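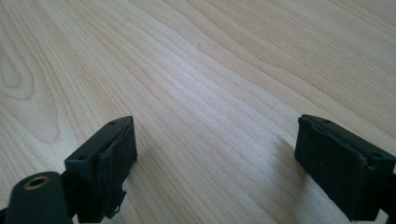

Light wood tabletop with a curved grain.

Branch Elections: Frequently Asked Questions

The Banside Public Employees Union elects its branch officers in January. The answers on this page apply to all branches except Wulura, which votes on a separate schedule under its own bylaws.

Which positions are open?

President, vice president, recording secretary and the nine seats on the branch council. Shop stewards are chosen by their own departments and do not appear on this ballot.

How long is a term?

Two years. An officer can serve any number of terms, but has to be nominated again each time.

Who can vote?

Any member in good standing whose dues are paid through the end of the month before the vote. Part-time and seasonal employees vote on the same terms as full-time staff. Retired members get the newsletter and may attend meetings, but they do not vote for branch officers.

I just joined. Can I vote?

Yes, if your membership card was processed at least 30 days before ballots go out. The date that counts is the one on your confirmation letter, which may be later than the day you signed.

I am on unpaid leave. Am I still eligible?

Members on approved medical, parental or military leave keep their voting rights without paying dues. For other kinds of unpaid leave, call the union office and ask for Khadija Ghoneim. She can look up your status while you are on the phone.

How do I nominate someone?

Fill out the nomination form, get the signatures of two members from your branch, and have the nominee sign the consent line at the bottom. You can nominate yourself, but your own signature does not count toward the two. Forms without a signed consent line are returned.

Can a supervisor run?

Working supervisors who are in the bargaining unit can run. Managers outside the unit cannot. If you have been in an acting management role and are due to return to your regular job, write to the election officer before you file. Each of these cases is looked at separately.

Who runs the election?

Moataz Radwan is the election officer for this round, and Fouad Zaki is his deputy. Neither one can be a candidate, sign a nomination form or endorse anyone.

How will I get my ballot?

By mail, at the home address we have on file. We do not send ballots to work addresses – too many went missing in interoffice mail. If you have moved, update your address with us directly. Telling your employer's personnel office does not change our records.

What if I make a mistake on my ballot or lose it?

Ask for a replacement. The first ballot is voided as soon as the new one is issued, so please do not mail both.

Can candidates campaign at work?

On breaks and before or after a shift, yes. Campaigning on paid time is not allowed, and neither is using city email, printers or vehicles. Flyers may go up on union bulletin boards, one per candidate per board.

Can I watch the count?

Each candidate may name one observer in writing. The count starts at 9 a.m. in the downstairs meeting room at the Ouazzani Street office. Other members are welcome to wait upstairs, where results are read out branch by branch.

How do I challenge a result?

Send a written protest to the election officer. State which rule you believe was broken and attach anything that supports it. Appeals of his decision go to Hazem Alaoui at the regional office.

Where can I read the full rules?

Copies are at the front desk, and your steward should have one too.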